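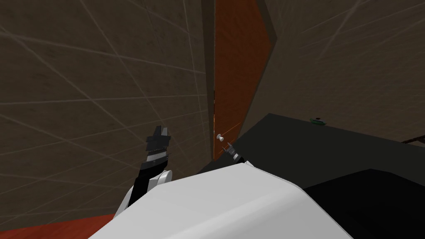 Takero is a table of 3129 paint and finish color records collected from interior repainting jobs in the Walasbridge district. Each record gives one surface, the product type, the sheen level, the measured color and the age of the coat if known. Surfaces are named by what they are, so a beige wall and an orange-brown wooden door beside it make two records that share one room_id. Hardware has its own surface code (HW), which covers items such as a round white door knob. Glass, tile and fabric are out of scope.

Files

records.csv — one row per surface
rooms.csv — one row per room, with window direction and ceiling height
codes.txt — surface, sheen and product codes

All files are UTF-8 with comma separators. Missing values are empty cells. Do not read them as zero.

Fields in records.csv

record_id: integer, unique
room_id: key into rooms.csv
surface: two-letter code
sheen: 1 (flat) to 5 (high gloss)
L, a, b: CIELAB values, D65, 10 degree observer
coat_age: years, whole numbers only
reader: initials of the person who took the reading

Measurement

Readings were taken with a contact spectrophotometer at three points per surface, and the median was kept. The instrument was calibrated on its white tile at the start of each room. Surfaces narrower than the aperture were matched by eye against a fan deck and carry the flag EYE in the notes column. There are 103 of these, mostly trim and hardware. 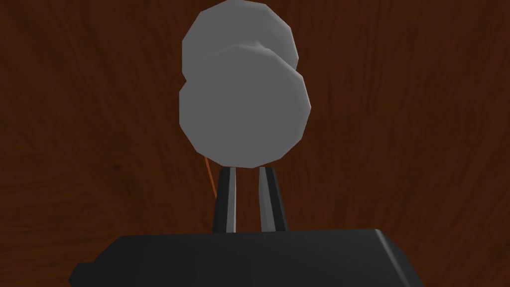 Stained and clear-coated wood needs more care. The three points can differ widely where the grain changes from dark to light, and the median hides this. For wood surfaces the column spread gives the largest color difference between any two of the points. Rows with a high spread should not be used for color matching.

Known problems

Sheen was judged by eye before version 2. Griet Van Dijk and Jelle Koster later checked 300 rows with a gloss meter and corrected the ones that disagreed. The rest of the early rows are unchanged.

Readings from the Sturkimgate building were taken through a thin layer of dust on upper trim. L is probably low for these rows. They are flagged DUST.

coat_age comes from owners and is often a guess.

Changes

Version 2, 17 May 2021: added spread, split HW from TR (trim), removed duplicate rooms.

Contact

Corina Roman maintains the table. Send corrections with the record_id and the old and new values.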